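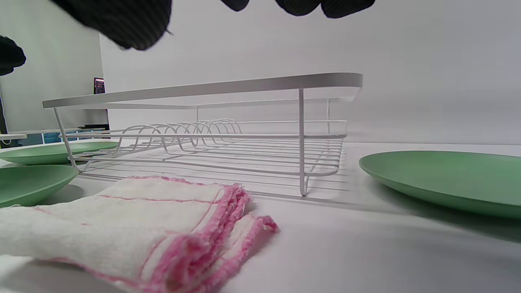

Making a complaint about a police officer: your questions answered

Hi, I'm Karlijn Hermans. I spent years handling complaint files for a police oversight office, and these days I run the Ratum help desk, where people call me with pretty much the same questions every week. So I finally typed up my answers! They're general. Rules differ from one state and city to the next, and I'm not your lawyer.

Can I complain even if I wasn't the person it happened to?

Usually, yes. Most departments take complaints from witnesses, parents and partners (some will take them from anybody at all). You may not get as many updates as the person directly involved, so if that person is willing to sign on with you, I'd do it together.

Do I have to go to the station and hand it to an officer?

Please don't feel you have to. Look on the city's website for an online form, a mailing address or an outside review board. I've had callers who drove to the station, saw the very officer they were complaining about at the front desk and drove straight home again. You can mail it, and I'd keep a copy of every page.

What should I write?

Start with the date, the time and the place, then tell it in the order it happened. Badge number and patrol car number if you have them. If you don't, describe the officer as well as you can and say what time you called 911 or got pulled over, and they can often work it out from the dispatch log. Use the actual words that were said, even the ugly ones. I always tell people to leave out the paragraph about what's wrong with policing in general, and I say that as somebody who has written that paragraph. 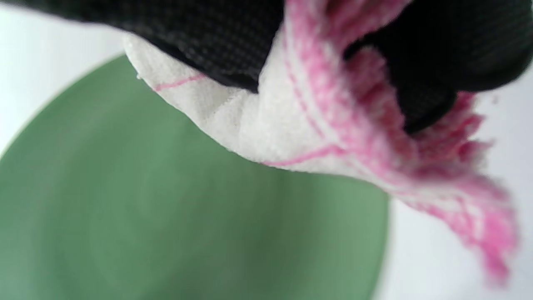

How long do I have?

It depends where you live. Some places want it within months, some give you years, and some have no limit for serious stuff. Body camera video is the bigger worry for me, as a lot of departments delete routine footage on a schedule. Ask in writing for it to be kept, and do that on day one, even if your complaint isn't finished.

An officer got my number from a report I made and keeps texting me. Is that really a complaint matter?

Yes, yes, yes. An officer who uses contact details from a case to start something personal is very likely breaking department policy and may be breaking the law, and it doesn't matter if the texts are friendly, or if you answered a few. Save everything! Take screenshots with the date showing and send them to an email account you trust. If you feel unsafe, talk to a victim advocate first or go to the state police or the district attorney's office instead of the local department.

Will they investigate their own friends?

I get this one constantly. Often it's an internal affairs unit, so yes, same department, different hallway. Ask whether there's a civilian board that can look at the file afterward. My colleague Milan Van Beek came to us from one of those boards, and he reads the closing letters people send in. He likes to check whether each point in the complaint got its own answer, and if yours didn't, that's a good thing to raise in an appeal.

What could happen to the officer?

Anything from nothing to a talk with a supervisor, retraining, suspension, firing or criminal charges. You might never hear the details, as personnel records are private in plenty of states.

Could a complaint hurt my own court case?

It could, so if you have charges pending, talk to your defense lawyer before you send anything. What you write can end up in front of a prosecutor.

Does it cost anything to get help from Ratum?

No. I pick up the phone until 5 in the afternoon, and we close for 2 weeks in June. Leave a message with a number that's safe to call back, and tell me if I shouldn't say who's calling.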